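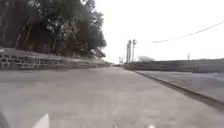
A long path with a block wall and trees on the left. See how it gets skinny far away?

Why Do Paths Get Skinny Far Away?

I love a long, straight path. I really do! Give me one with a wall to follow and I'll walk until somebody calls me home for lunch. And every time, I look up and notice the same funny thing. The path is nice and wide by my feet, but way out in front of me it shrinks down to almost nothing.

So is the path really getting thinner? Would I have to walk sideways when I got to the end? (I used to worry about this when I was small. My big cousin Bernice told me I'd get stuck. Thanks, Bernice.)

Nope! A path like this can stay just as wide the whole way along. It's your eyes that are playing the trick.

Your eyes and the shrinking trick

Hold your hand right up in front of your face. It's huge, isn't it? It can hide a whole door. Now stretch your arm out as far as it goes. Your hand is the same size it always was, but it looks a lot smaller and you can see plenty of door around it.

Things that are far away take up less room in what you see. That goes for hands, dogs, buses and paths. The piece of path by your toes is close, so it looks wide. The next piece is a bit farther off, so it looks a bit narrower, and the piece after that looks narrower still. Put all those pieces together and you get a shape like a long, pointy slice of pizza.

The spot where the two sides seem to meet has a great name. It's called the vanishing point, and artists use it all the time. It sounds like something from a spy movie, but you can find one on any long, straight street or hallway.

Walls do it too

Look back at the wall in the picture at the top. Walls play the same trick, only this time it's the height that seems to shrink. Follow the wall along with your finger and you'll feel yourself heading for the far end of the path. The blocks help, because the ones close to you look big and the ones far off look tiny.

By the way, a wall like that has a job. It's called a retaining wall, and "retain" just means "hold on to." When the ground on one side is higher than the ground on the other, rain and gravity keep trying to bring the dirt down. The wall holds it back. Without a wall, a path next to a steep bank could end up with a lot of mud on it!

The next picture has a steep, grassy bank, and a low wall at the bottom. There's a raised ledge beside the path as well, with a dark curb running along it. Put your finger on the curb and slide it toward the far end. It makes a good strong line, and it's the easiest one to follow.
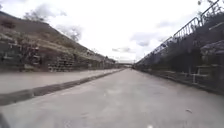 Draw your own path

You can make this trick happen on paper, and it takes only 10 minutes. You'll need a pencil, a ruler and a plain sheet of paper.

1. Turn the paper sideways and draw a light line straight across the middle. This is where the land meets the sky.

2. Make a dot on that line. It doesn't have to be right in the center - mine never is. Hello, vanishing point!

3. Put your ruler on the dot and draw one line down to each bottom corner. Ta-da, a path.

4. For a wall, draw a short line standing straight up on the left side of your page, starting at the edge of your path. Join the top of it to your dot.

5. Add the blocks. Make them big near you and smaller and smaller toward the dot. Wiggly ones look best.

6. Draw trees or a grassy bank above the wall, then add some specks and a leaf on the path.

My friend Fung-ping likes to put a cat on the path, and she draws it twice. The close one is 4 inches tall and the far one is so little that it's pretty much a dot with ears. Same cat!

Try one with two walls next, and put your dot way over to one side.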